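2022年9月，星期四

早上

六点多醒，外面在下小雨，过了一会儿停了。昨晚睡前把闹钟关了，所以没有被吵醒。烧水，吃了两片面包和一个煮鸡蛋。鸡蛋煮老了，蛋黄边上发青。

冰箱里的剩菜该清了。半盒豆腐闻着发酸，扔掉。一小碗米饭留着中午炒。最下面那层有一袋香菜，叶子黄了一半，挑出还能用的，用纸巾包好放回去。冰箱门上那瓶辣椒酱见底了，倒过来放了两天，还是倒不出什么。上一瓶是春天做的，比我想的吃得快。今天本来就打算做新的，瓶子洗干净继续用。

写了个单子：红辣椒、蒜、粗盐、白酒、姜。姜后来划掉了，家里还有一块。

去市场

八点半出门，坐车到Witgate市场。路上堵了一段，修路的围挡从上个月一直放到现在，车要绕到Grolleck那边再拐回来。多走了两站。

市场里卖辣椒的有好几家。第一家的便宜，但是蒂都黑了，捏着软。第二家的新鲜一点，颜色也正，长短不齐，有直的有弯的，我不在乎这个，反正要剁碎。称了900克。摊主问要不要绿的一起，绿的做出来颜色不好看，没要。又买了一袋蒜，紫皮的卖完了，只有白皮的。粗盐在杂货铺买，白酒买了最小的一瓶。

本来想顺便看看小的玻璃罐，杂货铺的罐子盖子都是塑料的，拧紧以后还能晃，没买。回来的路上在车站旁边买了一个烧饼，站着吃完了。咸了一点。

到家十点四十。鞋底沾了泥，在门口蹭了半天，还是带进来一些，后来拖了地。

洗和晾

辣椒先泡一会儿，再一根一根冲。去年我是先去蒂再洗的，水进到里面，那一批放了三个星期瓶口就起白膜，整瓶倒掉了。今年改成带蒂洗，晾干以后再剪蒂。洗的时候挑出几根有虫眼的，切掉坏的那头，剩下的单独放一边，晚上炒菜用。

洗好的铺在两个竹筛子上，放到阳台通风的地方。天还是阴的，太阳不肯出来，把小风扇搬过去对着吹。风扇是Tiongson的旧款，开到二档会响，一档不响但风小。开了一档，后来嫌慢，还是开了二档，把阳台门关上就听不太见。

瓶子用开水烫过，倒扣在架子上。盖子单独烫，里面那圈胶垫拆下来刷了一遍，缝里有去年的辣椒籽。刷瓶子的那把长柄刷毛已经歪了，勉强能用，下次去杂货铺记得买。

等辣椒干的时候把调料柜整理了一下。花椒有两袋，都开了封，合成一袋。八角剩得很少。五香粉过期半年，闻着还有味道，犹豫了一下，还是扔了。柜子底下漏了一层胡椒粉，用湿布擦，擦得打了好几个喷嚏。有个小罐子没贴标签，白色粉末，尝了一点，是小苏打。贴上标签放回去了。

中午

炒饭，放了早上挑出来的香菜和一个鸡蛋。吃完洗碗，水槽下水有点慢，把滤网拿出来清了，好了一些。

躺了半个小时，没睡着。起来看了一会儿书，看到第98页，是讲腌菜那一章，里面说盐要放到辣椒重量的一成。我一直放得比这个多一点，怕坏。今天想试试按书里的来，又想到去年那瓶，最后决定放中间的数。

理桌子

那张浅色木桌面的桌子这两天堆得厉害，信、充电线、没拆的纸盒都在上面。先把信收进抽屉，水电费的单子夹到冰箱上。充电线绕好，用橡皮筋扎住。纸盒拆开压平，放到门口等收纸的日子一起拿下去。

桌面擦了两遍，有一圈杯子印，用力擦也只是淡了一些。剁辣椒容易溅，染上红色就更难弄，所以把那块深灰色的垫子铺上。垫子卷着收了一个夏天，铺开以后角上会翘，拿两本厚书压了一阵，再把书拿走。

东西从柜子里拿出来摆好：浅口的木碗，带白盖子的红杯子，还有那只深一点的白塑料碗。木碗是在Morko的清仓架上买的，碗口有点往外撇，装汤不行，装花生或者剥好的蒜正好。红杯子喝水用，干这种活的时候喝别的杯子总要先找地方放盖子，这个盖子上有嘴，省事。白碗最能装，辣椒就放在里面。

摆成一排以后看着比早上清爽多了。辣椒很亮，颜色有深有浅，一瓣蒜放在最上面。木碗先空着。

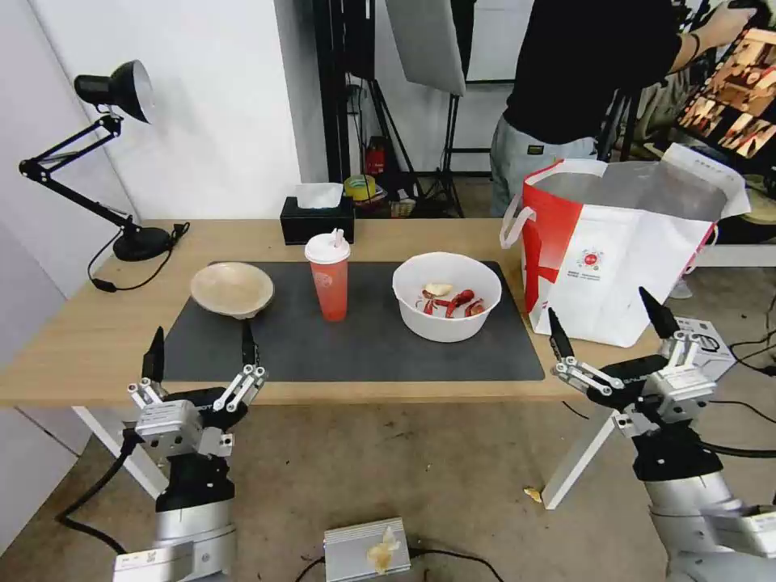 剁

先剥蒜，剥好的放木碗里。白皮蒜不好剥，指甲缝里辣。剥到一半想起可以用刀拍一下再剥，拍得太重，碎了几瓣，反正也要剁。

剪蒂，戴手套。手套只剩一副，左手那只指尖有个小洞，里面又套了一层保鲜袋。辣椒分几次剁，一次放太多会往外滚。剁得不算细，能看见籽和皮。剁到后面手腕酸，停下来喝水，把窗开大一点，还是呛，咳了一阵。

姜切末，放得不多。盐称好分两次拌，第一次拌完等它出水，再放第二次。尝了一点，咸得发苦，不过生的时候都是这样，放一放会好。最后倒白酒，拌匀，装瓶。瓶口留了两指宽的空，上面又浇了一层酒，拧紧。

装了三瓶，第三瓶没装满，差不多到肩膀那里。把这瓶放进冰箱，先吃它。另外两瓶放在橱柜最里面，不见光。标签写了开瓶的月份，10月，贴在瓶盖上，不贴瓶身，瓶身洗起来麻烦。

晚上

收拾比剁还费时间。菜板用盐搓过再冲，红色还是留了一块。垫子拿到浴室里刷，挂在晾衣杆上。白碗里面也染了一点淡淡的颜色，用洗洁精泡着，明天再看。

晚饭用上午单独放的那几根辣椒炒了土豆丝，比预想的辣，多吃了半碗饭。记账：辣椒、蒜、盐和酒都写上了，车费12块，烧饼忘了记，补上。这个月吃的方面比上个月少花了200，主要是没怎么在外面吃。

右手虎口那里火辣辣的，可能是摘手套的时候蹭到了。用牛奶洗了一下，好一点，没有全好。眼睛不敢揉。

明天要做的：买长柄刷，把纸盒拿下楼，打电话问下水管的事。竹筛子还在阳台上没收，看样子夜里又要下雨，写完这句去收。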